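Apolinar Cuevas keeps the soup recipe on the back of an old seed catalog, folded in four. He doesn't need it anymore. He has made the soup every Thursday for 22 years, first for his own family and later for whoever lives on his end of Haugen Street in Dramstead.

"I started with beans because beans were what we had," he said when we met at his kitchen counter, a pot already going behind him. "My mother made it with a ham bone. I make it without, most weeks, and nobody has complained to my face."

The supper runs from early fall until June. People come in by the side door after five, take a bowl from the shelf, and serve themselves from the stove. There is no sign-up and no charge. A coffee can by the door takes money for beans and onions, and Cuevas says he empties it when he goes to the store and has never kept track of what was in it.

He grew up outside Danelach, where his father repaired pumps for the farms along the river. The family moved to Dramstead when he was 18, and he found work at the Cluvano bakery, on the night shift. He stayed until his knees gave out. Most of what he knows about feeding a crowd he learned there.

"At the bakery you find out that the food is the easy part," he said. "The hard part is when. If the rolls are ready at four and the truck comes at six, you have a problem. Same with soup. You want the beans done before people are hungry, but you don't want them sitting on the heat so long that they fall apart."

His beans go into cold water the night before. He uses small white ones when he can get them and pintos when he can't. In the morning he drains them, covers them with fresh water by the width of his hand, and brings them up slowly. Salt goes in at the start. He knows some cooks say that makes the skins tough, and he tried it both ways before deciding he couldn't taste any difference except that the late-salted beans were bland in the middle.

Onions, carrots and celery are cooked in a separate pan until the onions are brown at the edges. Garlic goes in for the last minute. He adds a spoonful of tomato paste and lets it darken, then scrapes everything into the beans once they are soft.

"People put the vegetables in too early," he said. "Then you have carrots with no taste and everything the same color. Cook them by themselves. It's one more pan to wash."

Vinegar is the last thing, a small splash in the pot after the heat is off. He learned that from a neighbor who has since moved away, and he puts it in everything now, including chili.

The bread is his own. He mixes the dough on Wednesday night and leaves it in the refrigerator, which gives him most of Thursday to do other things. The loaves are plain, round and fairly dense. He likes them that way because they hold up when someone drags a piece through the bowl.

I asked whether he ever thought about stopping. He took some time to answer and got up to stir the pot first.

"I did stop, for one winter, when my wife was sick," he said. "I didn't tell anybody, I just left the side light off. The second week there was a pot on the step with a towel tied around it. Somebody else's soup. It was lentil. I don't care for lentil, but we ate it."

The pots kept coming until spring. When he turned the light back on, the people who had been cooking for him came and sat down, and a few of them have brought something ever since. There is usually a salad. There is often a pie, though he can't say in advance what kind.

He has had offers to make it bigger. A church hall on the other side of Dramstead has a proper kitchen and room for long tables, and the pastor has asked him 2 years in a row. He went over to look at it and thought the stove was very good. He still said no.

"In a hall you have to have a start and an end," he said. "Somebody has to stand up and talk. Here, you come in, you eat, you go home. If you want to wash your bowl, you wash it."

The side door is the only part of the house he has changed for the suppers. He widened it himself so that a wheelchair could get through, and replaced the step with a ramp. The lumber came from a shed he took down behind the garage. He kept the old door and plans to make a bench out of it - he has been planning that for a long time, he admitted.

Not everything has gone well. One year he bought a cheap stockpot with a thin bottom and scorched three suppers in a row before he gave it up. Another time he left the dough out on the counter overnight by mistake and found it over the sides of the bowl and halfway to the sink. He baked what he could save. He says it was sour, and that two people asked for it again.

He would like someone younger to learn the bread. His grandson has tried it twice and lost patience both times with the shaping. Cuevas isn't worried about the soup, which he thinks anybody can make after watching once. Bread takes longer, and he says he can't explain it well. He has to put his hands on the dough and then have the other person put theirs on it.

Before I left he gave me the seed catalog to copy from. The writing is in pencil and the amounts are mostly missing. Next to the line for salt it says "enough."

"That's my mother's," he said. "I asked her how much was enough, and she said I would know. I was angry about that for years."

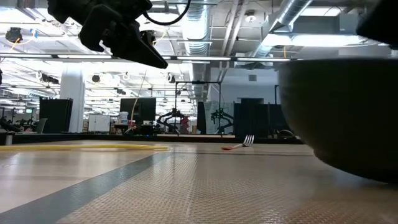 Tabletops, two of them.

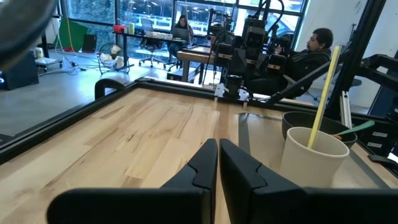
Marit, reading this over before it ran, wrote back that she had eaten at the Thursday supper many times and that the vinegar should be mentioned sooner, as people who try the soup at home always forget it. She also said the lentil soup on the step was hers, that it had a ham bone in it, and that she would be glad to have the towel back.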